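Subject: Re: [nultelville-tenants] Hard water, again

Thibault Tanguy wrote at 7:42 am:
> Has anyone else got white crust on everything? My kettle
> sounds like it's full of gravel. Is the council going to
> do something, or do we just chew our tea from now on?

Thibault, welcome to Nultelville. The crust was here first.

We went back onto bore water in April while the Tana pipeline gets its new valves. The notice gives hardness as 118 milligrams a litre, a figure arrived at, I suspect, on a good day. The vanity and the tap cop it along with the kettle.

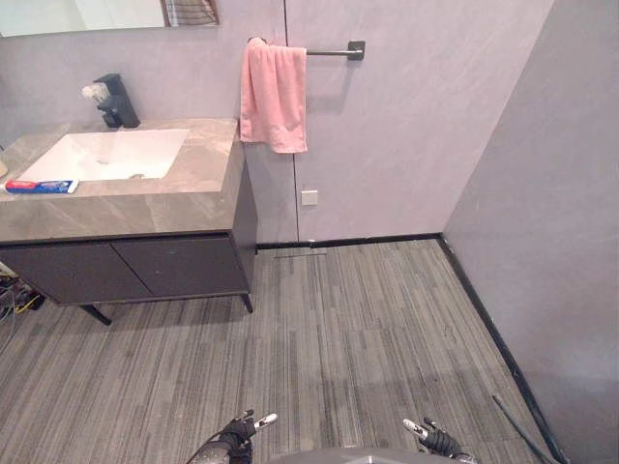
Is it safe to drink?
The council says so, and the only harm I can report is to my opinion of the tea.

For the kettle, use white vinegar and water, half and half. Bring it to the boil, leave it an hour, tip it out, rinse it 3 times. Do warn your household. Mine had a plunger of coffee off it and we've not been the same since.

Towels are the other casualty. Halve the detergent, skip the softener, and give them a good flap before they go on the line.
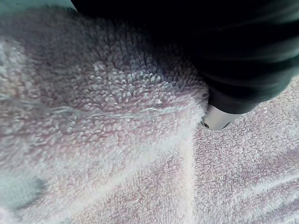

Pink and white towel, bathroom.

As for softeners, the bloke from Naqvi quoted me $2744 installed, then rang back to knock off 500 as a favour. I have declined two favours so far. The Detik jug filter is cheaper and sulks in the fridge door, dripping on the cheese. 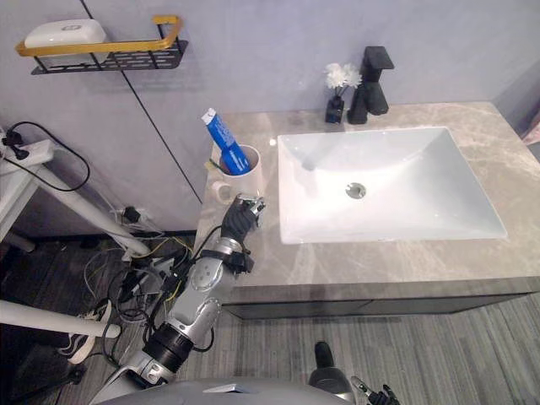 Reading time: 1 min

Mugs come up well with bicarb on a damp cloth. Don't go at the glaze with steel wool, whatever the bloke at the hardware shop tells you.

If you want to write to the council, go in through the water page and keep the reference number. I've got quite a collection.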